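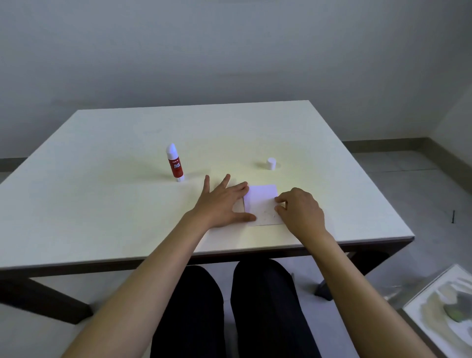 By the Communications Office, Rillwood Public Library District
Posted 25th March | Filed under: Branches, Programs

The Rillwood Public Library District will open its new Flomley branch in June, replacing the rented storefront on Pritby Road that has served the north side of the city for 11 years. The new branch will offer longer evening hours, a larger children's collection and a separate activity room for craft, homework and adult learning programs.

The branch occupies the ground floor of the former Thoroddsen Building, which the city purchased after the furniture showroom there closed. Interior work began last fall. The main reading room and the restrooms are complete, and shelving is being installed in the children's area. Remaining work includes the entrance ramp, exterior lighting and a book return that can be reached from a parked car.

The present storefront will stay open until the move. The district expects to close it for two weeks while materials are packed, moved and shelved. During that period, items on hold will be sent to the Central Library unless the cardholder chooses another pickup location. Holds may be redirected online or by phone. No late fees will be charged on items borrowed from the storefront and due during the closure, and the Pritby Road book return will be emptied each morning until it is removed.

The activity room was added to the plans after residents responded to a district survey on branch services. Craft sessions for children and evening classes for adults were among the most frequent requests. At the storefront, both have been held between the shelves, and staff have had to move furniture before and after each session. The new room has its own door, two sinks and locking storage for paper, glue, scissors and other supplies, so that programs may run while the rest of the branch is in ordinary use.

The room will seat 90 people for talks and fewer when tables are in place. Nonprofit groups based in the city may reserve it without charge outside program hours. Other groups will pay the standard district room fee. Reservations will be accepted once the opening date has been confirmed, and the rules now used for the Central Library meeting rooms will apply. Food is permitted in the room. Cooking is not.

Regular programs will move to the new branch with few changes. Preschool story time and the after-school homework hour will keep their current times. The paper craft series, now offered once a month, will be offered every other week beginning in the summer. Supplies for that series are provided, and children under eight must be accompanied by an adult. English conversation groups will meet in the evening – a change requested by participants who work during the day.

The children's collection will grow by 300 titles at opening, with further purchases planned over the following year. Additions will include picture books in Spanish and Vietnamese, early readers, and a set of large-print chapter books. Cardholders who wish to suggest a title may use the purchase request form at any branch.

Public computers will be placed along the east wall, away from the children's area. Printing and scanning will be available at the same prices charged at other district locations. Wireless service will extend to the benches outside the front entrance and will remain on after closing.

Bus Route 2 stops directly across from the Thoroddsen Building. Parking is available in the city lot behind the branch, where spaces nearest the rear door will be limited to library visitors during open hours. Bicycle racks will be installed along the Flomley Avenue side – cyclists are asked to leave the front ramp clear.

The lease on the Pritby Road storefront ends this summer and will not be renewed. The mural on its side wall belongs to the property owner and will remain in place.

Opening hours for the new branch will be posted at all district locations and on the district website before the storefront closes. Questions about holds, accounts or room use may be directed to the service desk at the Central Library.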